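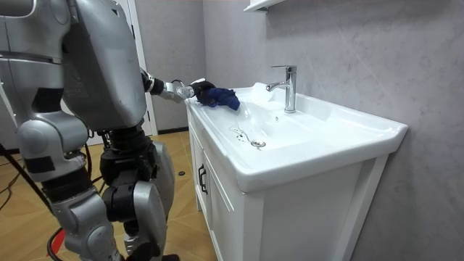
Charoen Tanasarn writes the contact planner at Tedeck, and most of his week goes into force limits. "Position control is fine until you touch something," he said. With a blue cloth bunched in the hand and pressed to the rim of a sink, the arm has to follow a surface it only half knows. His planner, Rirkex, replans every 3 ms – "slow, for us."

He rewrote the cost function in January and threw out 697 lines. 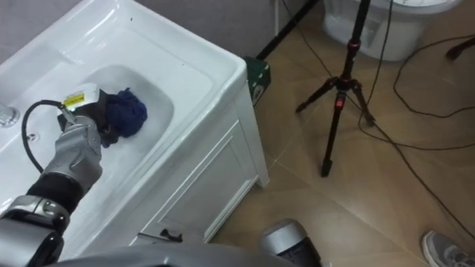 What comes next

"Corners," Tanasarn said. "Then faucets."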